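Minutes – Fleltbridge Royal Visit Newsletter Group, November

Opened 7.05 pm. Minutes of the previous meeting accepted with two spelling corrections.

**1. Visit coverage**

The palace office has confirmed the walkabout on Matari Street will go ahead, weather permitting. We have been given three press passes, one fewer than we asked for. Two go to writers and the third to the photographer. Fashion notes (hats, coats, jewellery) are to be kept to one page, with no guessing at labels or prices. 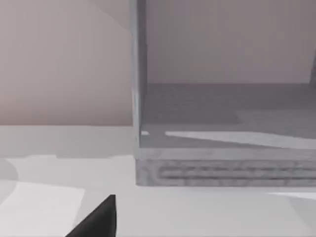
**2. Tiara supplement**

Draft runs to 1278 words and needs trimming. The section on borrowed pieces stays. The paragraph on who may inherit the sapphire brooch comes out – we have no source for it.

**3. Readers' letters**

Over 117 received about the christening gown feature, mostly favourable. Several asked for the lace pattern. Agreed to check whether we can print it.

**4. Printing**

Cesomska quoted for colour on the cover and centre pages only. Accepted. Tăng to be asked again about mailing labels, as the last batch peeled.

**5. Other business**

Caption style: full title at first mention, short title after that. Cover choice held over to next meeting.

Closed 8.40 pm.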